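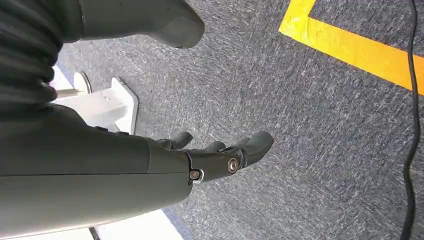

*Robotic hand over a carpeted floor, with a corner of yellow-orange tape.*

**Skostar says Fedosley power link will be ready by January**

The grid company Skostar said on Wednesday that its delayed electricity link with Fedosley would carry power in both directions by the end of January, the third completion date it has given for the project.

The 67-kilometre line is meant to move up to 60 megawatts between the mainland grid and Fedosley, which at present buys most of its winter supply from a single oil-fired station. Skostar put the cost at 806 million, a figure that leaves out the converter station at the Fedosley end. That work is being paid for separately and no price has been published.

Boris Georgiou, who runs the company's cross-border trading arm, told reporters that "all the heavy work is behind us" and that only testing remained. He used much the same words last spring, when the line was supposed to open before the summer.

Asked what had changed, Georgiou said the earlier date had been "a target and not a promise". He did not say which of the two January was. 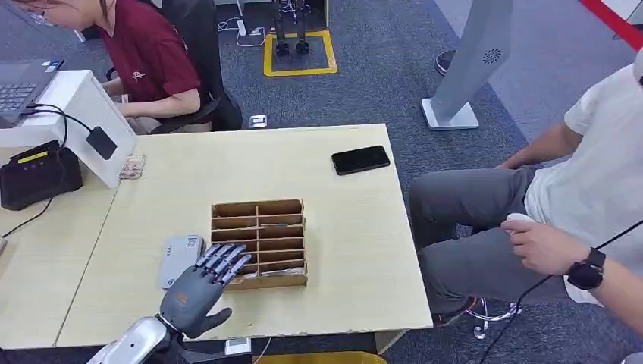 ## Who pays for the delay

The contractor, Aubert, was due to hand over the mainland converter hall a year ago. Skostar has said it will seek damages, but would not confirm whether a claim had been lodged. Aubert said in a short statement that it had "met its obligations under the revised programme" and declined to release the programme.

Customers have been paying towards the link since the first cable section was laid. The charge appears on household bills as a network item, and Skostar has given no date for removing it. Georgiou said the charge would be "looked at" once trading began.

Fedosley's own council has been more cautious than the company. Its last energy report, put out before the new date was announced, planned for a full winter without the link and set money aside for extra fuel. A spokeswoman said on Wednesday that the plan had not been altered.

There is also the matter of what the line will carry. Skostar has always described it as a two-way connection, with wind power from Fedosley flowing to the mainland on breezy nights. The island's wind farms can spare very little in the colder months, and the second wind site, promised when the link was approved, still has no planning permission. For the first winter at least, nearly all the traffic looks set to go one way.

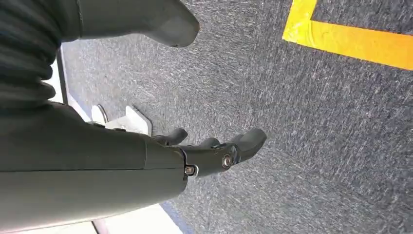

## Findora contract still unsigned

Trading on the line is supposed to be handled by Findora, a power exchange that would set hourly prices at both ends. The two sides agreed terms in outline last year. Georgiou said on Wednesday that the final contract was "with the lawyers", and that the link could run under a temporary arrangement if it was not signed in time.

Under that arrangement Skostar would set the price itself. The company said it would be guided by mainland rates, but gave no formula, and the regulator has yet to say whether it would allow it.

Skostar's release says that over 2,227 homes will be "directly supplied" through the link from the first day. It does not explain how those homes were chosen, or how power for them would be told apart from the rest once it reached the local network. The company's press office said it would check.

Test current is due to be sent down the line before the end of the year - provided, the release adds, that the weather allows and the Fedosley station is ready to receive it.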